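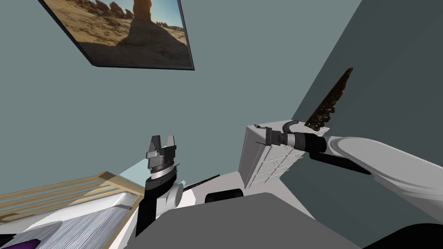 Week 9: Domestic manipulation, or why the bedroom is still hard

Reading: Agudelo notes, sections 2 and 3. Tutorial is Tuesday, Room 17.

1. Where we left off

Last week covered fixed-cell automation. A cell works because the part, the fixture and the lighting are all specified ahead of time. A house specifies none of these. Tidying a bedroom involves furniture, bedding and small objects in one workspace, and each calls for a different contact model.

2. Three classes of object

Rigid, known shape. Boxes, books, small cabinets. Grasp planning with a parallel gripper is mature, provided the object is narrower than the jaw opening. Tilt in the grasp is a separate problem: an object can be held securely and still be at the wrong angle for placing.

Articulated. Drawers, doors, lids. The arm must follow a path set by the hinge or slide. Small errors in the estimated axis produce large side loads.

Deformable. Blankets, sheets, clothing. State is hard to define, let alone measure. Making a bed remains an open problem at any speed a householder would accept.

3. Worked case: the Iltgate trials

The Pruvinthorpe group ran 60 simulated pick-and-place trials with a two-armed mobile base, using the Pirnarier planner. Of these, 20 failed. Mohit Kanaujia's breakdown puts 17 of the failures down to collision between an arm and nearby furniture or wall, and the other three to slip. Note that perception was perfect by construction -- the simulator supplied every object pose. Expect worse figures on hardware.

4. Two arms or one

A second arm helps with bedding and with large items. For a small rigid object it often sits idle, and its volume still has to be planned around. In a room corner this cost can exceed the benefit.

5. For the tutorial

Choose one chore from your own home. Break it into contact phases, label each with a class from section 2, and mark the phase you think fails first. One page, diagrams welcome. Bring a printed copy.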